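Section 4: Setting up your folklore catalog in Andinia 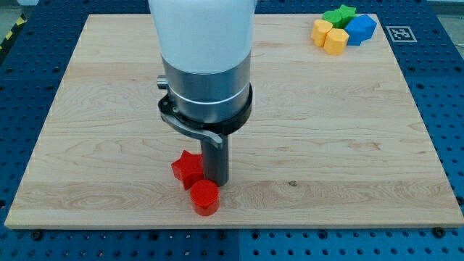 Fig. 4. Large wooden board on the blue perforated worktable.

I wrote this part of the guide for people who, like me, have a pile of old stories, songs and prints about a local legend and want them somewhere searchable. My own pile is the Babaei collection, which is mostly tales about ferrymen who make bargains they regret. Yours might be saints, giants, ghost ships, whatever! The steps are the same.

Before you start

You'll need the Andinia catalog program installed (see Section 2) and your spreadsheet saved as plain CSV. Close the spreadsheet before you import it. I forget this every single time and then sit there wondering why the Import button is gray.

Creating the catalog

1. Open Andinia and choose New Catalog. Pick "Stories and images" from the list. The "Library" type looks tempting, but it wants an ISBN for everything, and a ballad sheet from a fairground hasn't got one.

2. Type a short name. Mine is just "Babaei". The name ends up in every record number, so you'll be looking at it a lot.

3. Set the record number to four digits. My last record is 2819, and I started out with three digits (ouch).

4. Click Create and wait for the empty list to show up.

Importing your records

5. Go to File, then Import, and choose your CSV.

6. Match the columns. Title, Language and Source usually match themselves. Teller and Collector don't, so set those two by hand.

7. Import in batches of 1000 rows or fewer. Bigger files do go in, but the progress bar stops moving and you can't tell if it's working or stuck.

8. Check the first and last record of each batch against your spreadsheet before you load the next one.

Caution: Undo only reaches back one batch. If you spot a mistake in batch one after you've loaded batch two, you'll have to delete both and start over.

Grouping versions of the same story

This is my favorite bit. A good legend never stays put – the ferryman turns into a carter two valleys over, the devil becomes a tax collector, and in one print I own the boat has somehow become a goose. You want all of those to turn up together.

9. Select the records you think belong together and choose Link as Versions.

10. Give the group a plain name, such as "Ferryman's bargain". Don't use the title of any one version or you'll mix up the record and the group later.

11. Pick a lead version. I go with the oldest one I can date. Promik, the older program some of you are moving from, picked the longest text for you, so check your lead versions if you brought groups over from there.

12. Add a motif tag or two. "Broken promise" and "river crossing" cover roughly half of mine.

Note: Satirical prints are tricky. If a preacher or politician is drawn as the ferryman, I link the print as a version and also tag it "satire". That way it comes up with the tale but I can filter it out when I only want the storytelling.

Backing up

13. Choose File, then Backup, and save to a drive that isn't the one the catalog lives on.

14. If you use Skivau for online storage, turn off syncing while the backup runs and turn it back on when you see "Backup complete".

I do mine on Friday with a cup of tea, and I keep the last 2 copies. Adding pictures to records is in Section 5.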